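Open Day at the Kurholm Workshop: Frequently Asked Questions

Last updated in August

When is the open day, and what time should I come?

Doors open at 10 a.m. and the last group goes in at 3:30 p.m. Each group stays 40 minutes. The exact day for the next one is on the booking form. If you already have a place, it is in your confirmation email.

Do I need to book?

Yes. Each group is limited to 14 people because the space around the robot is small. Book one place per person, including children. If you arrive without a booking, you can put your name on the waiting list at the front desk, and you will be called if someone does not show up.

What does it cost?

Nothing. Parking in the Trenamel lot next door is also free for visitors on open days. Take a visitor slip from the front desk and leave it on your dashboard.

What will I see?

Each visit has two parts. The first is a short talk by Soledad Lyons, who runs the workshop, on how circuit boards from returned equipment are sorted and checked. The second is the robot demonstration, led by Gillespie Mowat. You will also pass the electronics benches on the way in. These are working benches, so please do not pick anything up.

What robot is used?

An RB-Y1 from Rainbow Robotics. It has two arms, each with a two-finger gripper. Visitors often ask about the red band on the arm. It is just a marking on the outside. 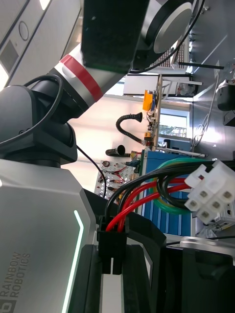
Robot body and arm in the workshop, with tools and mounted electronics behind.

What is the demonstration about?

Handling circuit boards. A board held in a metal frame is set on a plastic container in the middle of a white table, with one gripper on each side. The container raises the board off the table. Gillespie explains how a board should be approached, which parts must not be pressed, and why the wires are a harder problem than the board.

Will the robot be moving the whole time?

No. Expect pauses. The arms stop between steps so that Gillespie can talk and take questions, and also whenever someone needs to reach onto the table. A full run is slow compared with what you may have seen in videos of factory robots.

Is it running by itself?

Partly. Some steps are played back from a stored program and some are guided by an operator. Gillespie will tell you which is which as they happen. If you miss it, ask.

What if it drops or damages a board?

It happens. The demonstration boards are scrap units that have already been taken out of use, and they are never put back into equipment. If a board is damaged, we swap it and go on.

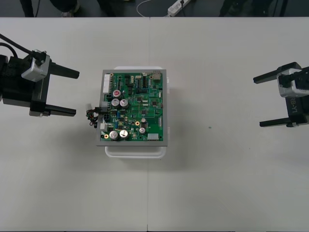 Framed circuit board on its container between the two grippers.

Why do the loose wires matter?

A rigid frame keeps its shape when a gripper closes on it. A wire does not. It can end up in a different position each time the board is set down, and the small plug on the end moves with it. Finding that plug and holding it the right way around is the part of the work that takes the most practice.

How many boards has the workshop handled?

As of this month the log stands at 2,612. Most of those were sorted and checked by hand. The robot work is newer and makes up a small share.

How close can I get?

Visitors stay behind the line marked on the floor whenever the arms are powered. After the demonstration the power is switched off, and you can come up to the table in pairs. Please do not touch the grippers or the cables, even then.

Can I bring children?

Yes, from age eight. Anyone under 16 needs an adult with them. The talk is not written for young children, and some find it long.

Can I take pictures?

Yes, without flash. Please do not photograph the paperwork on the benches, as it carries customer names. Ask other visitors before you photograph them.

Is the building accessible?

The entrance, workshop and restroom are all on the ground floor with no steps. A few chairs are set out for the talk. If you need one kept for you, say so on the booking form.

What should I wear?

Closed shoes. Tie back long hair and leave large bags in the lockers.

Can my school or company arrange a separate visit?

Yes, on weekday mornings outside open days. Grosta, our booking partner, handles group requests. Give them the size of your group and two possible dates. They usually reply within a week.

I have to cancel. What do I do?

Use the link in your confirmation email. Your place goes to the next person on the waiting list.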